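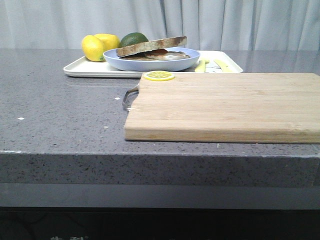 灰色麻点台面,左后方白色托盘:柠檬、青柠、浅蓝色浅碗,碗上斜搁一片烤面包。

7/24/18 台面记录,接上一页

项目:Daltdale 样板厨房,石面耐酸耐污,第四周期收尾
台面:Jastside 供板,灰底,白、黑、浅灰颗粒,前沿加厚直边
封护:Miltia 渗透型,涂 2 遍
累计暴露:1344 小时
周期长度:14 天

一、状态

第四周期今天到期。四个周期中间没有停过,时间按日历连续算,擦洗和观察占用的时间不扣。上一页有一处把擦洗时间扣掉了,算出来的数偏小,已划掉,以本页为准。

台面整体保留原有的轻微光泽。浅色物体放在上面,前方能看到一块发白的模糊倒影,托盘前面那块最明显。倒影边缘是糊的,面板到货时就这样,属于原厂表面处理,不记为失光。以后凡写“失光”,一律指与相邻未暴露区对比后能分辨的差别,单看倒影清不清楚不作依据。

颜色没有可记的变化。麻点面的麻烦在于颗粒本身深浅不一,小的色斑很容易藏进去。肉眼在正上方看基本看不出,要把视线压到接近台面高度,从前沿往后帘方向看,让光从对面过来。本周期所有判定都按这个角度重做了一遍,结果与正上方看到的有出入,见第四节。

二、摆放

物件按日常使用的样子摆,不做成整齐的点阵。白色托盘靠后,圆角,带凸起的边。柠檬 2 只在托盘左端,前面一只略微探出盘角,后面一只被它挡住一部分。青柠在柠檬右边,挨着碗。碗是浅蓝色,口宽而浅,放在盘中间。碗里是褐色扁平的熟食,面包片斜架在上面,一头高一头低。

托盘沿用 Grajales 那一款。换过一次别的盘,底面不平,放下后会转,拖出来的细痕和颗粒混在一起,分不清是新的还是旧的。换回来以后没有再出现。要移动托盘,先双手提起再放,不在台面上推。这一条写在柜门内侧了,仍然有人推,擦洗后在托盘位置偏右处又摸到一条,长度不到一个指节,指甲划过没有挂感。先记为表面转移痕,等下次用中性清洁剂处理后再看。

柠檬和青柠整只摆放时对石面基本没有作用,果皮完整,接触面积也小。真正要看的是切开以后。切面朝下扣在台面上是最严的情况,汁液被果肉压住,挥发慢,边缘会留一圈。这部分在右侧划定的暴露区单独做,不在托盘附近做,免得汁液流到托盘底下找不着边界。

三、操作顺序

每次暴露前的准备照旧:

中性清洁剂兑温水,软布,沿台面长方向擦,不打圈。
清水再擦,布要拧过。
干布收水,后缘与帘子之间那一条要单独收。
自然晾,手背贴上去没有凉湿感再开始。

后帘下摆会碰到台面后缘。灰白色的布,沾了污渍倒是显眼,问题是布会把水从后缘吸过去,再慢慢放回来,后缘那一条总比别处晚干。前两个周期后缘的数据都偏差,原因应该就在这里。从第三周期起,擦洗前先把帘子往上卷起夹住,完全干了再放。后缘数据随后与中部接近,前两个周期的后缘数据保留,旁边加注,不参与汇总。

加样:

柠檬汁现挤,过一道细网,去掉果粒。果粒会把液膜撑起来,底下接触不均。
青柠汁同样处理,与柠檬汁分开滴管。
油脂类用煎过熟食后留下的油,冷却到室温。
面包屑干撒,一半区域再压一块湿布。

每个暴露区都做敞开和加盖两种。加盖用小玻璃皿倒扣,口沿擦干净,否则口沿本身会留一圈印。第二周期有一处圆印追了很久,最后确认是皿口沿上残留的洗涤剂,与样液无关。那一处已从结果里拿掉。

四、结果

柠檬汁,敞开:擦除后无可见痕迹,低角度看也没有。手感与相邻区一致。

柠檬汁,加盖:低角度下可见很淡的一圈,光泽略低于圈内和圈外。正上方看不出。中性清洁剂擦过仍在。位置在暴露区中部偏前,颗粒较细的一块。判定为轻微失光,封护层受影响,石面本身未见粗糙。

青柠汁,敞开:同柠檬汁。

青柠汁,加盖:预计与柠檬汁接近,实际比柠檬汁那一圈更不明显,换了两个方向才找到。是汁液本身的差别还是那一处封护吃得更足,目前分不开。两种汁下次对调位置。

油脂,敞开:擦除后局部发深,过夜后消退。发深的部分集中在浅色颗粒之间的底色上,白颗粒没有变化。按渗入处理,记为可恢复。

油脂,加盖:发深范围略大,消退更慢,到本页记录时仍能认出轮廓。继续留着看,不做吸附处理。

面包屑,干:无痕。细屑会卡在前沿直边与台面交接的倒角处,软布带不出来,要用软毛刷顺着刷。

面包屑,压湿布:布揭开后有浅褐色的印,温水擦除。擦除后低角度复看无痕。

前沿立面没有做加样,只看滴流。切柠檬时汁顺着前沿往下走,立面上留过一条竖的干痕,温水擦掉了。立面比台面容易漏擦,站着看不到,要退后一步。立面的封护当初涂得薄,有一段的吸水比台面快,滴水后底色变深的时间明显提前。封护记录上写的是台面与立面同样处理,现场看不像。需要重新核对涂布时的用量。

五、几点存疑

1. 封护的两遍之间间隔多久,记录里只写“表干后”。Miltia 的桶身贴纸已经磨掉,照手头抄下来的要求,第二遍应在第一遍仍有吸收能力时涂。如果第一遍完全固化再涂,第二遍会浮在面上,遇酸先坏的就是浮着的这层。加盖柠檬汁那一圈与这种情况相符,但只凭一圈还定不下来。做法:找一块同批边料,按两种间隔各涂一半,做同样的加盖。

2. 低角度观察受现场光线影响大。帘子放下时背景均匀,看倒影方便;卷起以后背景变杂,倒影里有东西,容易把背景边缘当成台面上的线。擦洗时卷起,观察时放下,中间要等后缘干透。以后观察栏里写明帘子状态。

3. 光泽没有用仪器。现在的判定是两个人各自看,再对。意见不同时按较差的记。第四周期意见不同的就是青柠加盖那一圈,按“有”记。

4. 托盘底下长期盖着,和敞开的地方老化条件不一样。把托盘移开后没有看到边界,但托盘位置不是每次都对准,盖着的范围来回变,就算有边界也被抹开了。要做遮盖对比,得在台面上定位。不贴胶带,胶会留印。打算在后缘用可擦的铅笔点两个角。

5. 边料与台面是不是同一批板,供板单上的批号和边料背面写的对不上最后一位。可能是抄错。没有问清之前,边料上的结果不与台面直接比较。

六、清洁剂

本周期只用中性清洁剂。厨房里常放的除垢剂带酸,有一次差点拿错,瓶子大小和颜色接近。已分开放,除垢剂挪到水槽下方最里面。碱性去油的也没有用,虽然油脂那一处很想试。用了就说不清楚后面是油退了还是封护退了。

抹布分三摞:清洁剂、清水、收干。洗的时候不加柔顺剂。第三周期末尾台面有一阵子发涩又发花,查下来是收干布上带了柔顺剂,换布后恢复。那几天的光泽观察全部作废,页边有标记。

百洁布不用,绿的白的都不用。细颗粒的地方经不起磨,磨过以后局部发亮,和原来的柔光不一样,低角度看是一片一片的。左端靠边有一小片就是这么来的,装板之后、开始记录之前就有,别再当成新问题上报。

七、撤台

顺序:先食物,后器皿,最后托盘。碗里熟食连同面包一起倒掉,碗单独洗。柠檬和青柠整只的可以留用,切过的丢弃。托盘提起,底面擦干再放回架上。台面按第三节的顺序走一遍,帘子最后放下。

食物不过夜。有一次碗留在台上,第二天碗脚外有一圈油印,消退用的时间比加样的油脂还长,估计是底下一直捂着。那一圈的位置与加盖油脂区离得近,差点混在一起读。

切水果一律用砧板。暴露区里扣切面是另一回事,由做样的人放,放之前在表上写时间。没写时间的切面看到就收掉,该处空一格,不补数。

八、下一步

边料涂布间隔对比,先做。
柠檬汁、青柠汁对调位置,加盖。
立面滴水,分段记变深的时间,找出涂薄的那一段从哪里到哪里。
油脂加盖处每天看一次,低角度,帘子放下,直到轮廓认不出。
批号去问供板方。
托盘定位点,试铅笔能否擦净,先在左端旧磨痕旁边试。

台面暂不重涂。重涂会把加盖柠檬汁那一圈盖住,后面就没有东西可看了。等边料出了结果再定,要重涂也先涂立面。

九、补记

撤台后又看了一次托盘偏右那条细痕。用中性清洁剂擦两遍,变短,剩下的一段还在。方向与台面长边斜交,和推托盘的方向吻合。改记为转移痕,部分可除。

加盖柠檬汁那一圈滴清水试了一下:圈内水珠收得住,圈上的水略摊开,圈外收得住。封护在圈上变弱,与光泽判断一致。水已吸干,没有擦,免得把圈擦花。下次从这一圈接着记。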